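Kettle sets aside money for a second pair of arms

23 June 2026

I've been pestering the folks at Kettle about their equipment plans since April, and I finally have something to report! The kitchen robot project over in Skarkberg is going ahead with a second workstation, and the budget got signed off this morning.

The new station will have 2 arms, same as the one they already run. They come from Nilis again. I asked whether they'd looked at anyone else, and yes, they had a quote from Prundaneo, but spare parts would have meant stocking two kinds of everything (and the storage closet is full enough, believe me).

What surprised me was the small stuff. There's $2671 in the plan for things that aren't robots at all: mats, cables, grippers, and a whole lot of dishes. Almost 65 plates and mugs are on the shopping list, in as many colors as they can find.
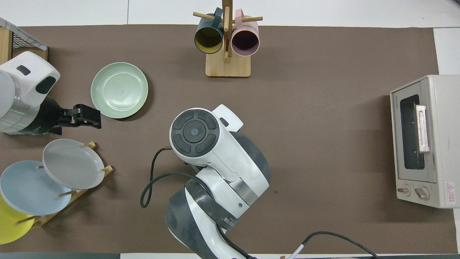

What's on the shopping list

Mug trees and wooden dish racks are near the top, along with another toaster oven. I'd have guessed those were pocket change, but they add up fast once you want spares. A longer bench made the list too, so the racks don't have to squeeze in beside the arms.

Still undecided is the service contract. Nilis offers one by the year and Kettle would like to pay per visit, so that's being haggled over. Orders for the arms go out first either way, and the dishes can wait until the bench is in. I'll post the delivery date when I get it.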